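Wednesday, late

Quick one before bed, hands still smell of oil. Marlies came by at ten to get her cake tin and stayed 2 hours, so nothing on the list got done. Fine. Good talk though. She thinks Ilten is too far for a school run and she's probably right.

Finally sorted the toy bin. The big one under the stairs. Three sets of blocks all mixed up, plus crayons, plus a sock. Put the shape ones in thier own bag - stars, hearts, the triangles, cylinders - and the plain bricks go to Leif for his two. He said he'd pick them up, we'll see.

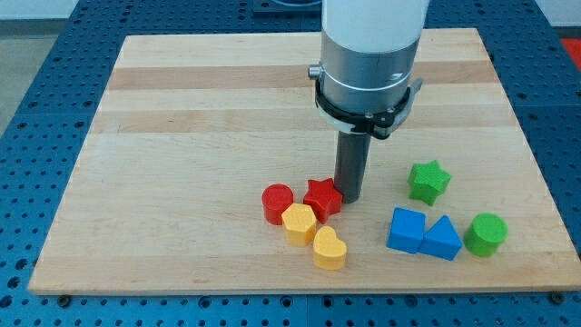
Colors are holding up better than I thought. The red and yellow especially. Wiped everything with a damp cloth, no soap, dried it on the old tea towels. Would like to keep the hearts and stars whatever happens, the kids still line them up by color and then fight over who gets blue. The cylinders always roll off under the couch. Found one there with a raisin stuck on it, yuck.

Oiled the maple board too while I was at it. The one from the market in Preria. Had gone gray along one side from me leaving it by the sink, so sanded it, 80 first and then 100 because that's all there was in the drawer. Should of gone finer. Still a bit rough if you run your thumb across. Second coat tomorrow if I remember.

Nadhirah called during dinner, didn't pick up, feel bad. Call her back!! Also she still has the drill.

To do - bag for Leif by the door, more oil, sandpaper (fine), pay Beat the 10 I owe him for the parking. Milk.

Rain again. Window in the hall is sticking. Going to bed.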